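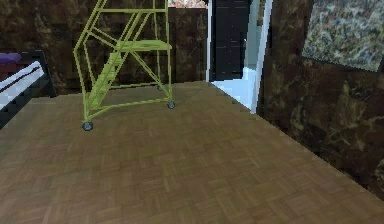

Rolling ladder in the simulated bedroom, Tuesday's build.

Our rule at Stiltis for mobile steps in a navigation test is short. Treat anything on castors as movable, even when it's standing still. The planner keeps 800 mm off the base rail, measured from the widest point of the footprint – the handrails don't count.

Ekkachai Ratanaporn wanted 40 runs per layout before sign-off. I'd settled on eight, and we've gone with his number. Log the ladder's position at the start and end of every run. If the two differ, the run is a fail, whatever the robot's own report says.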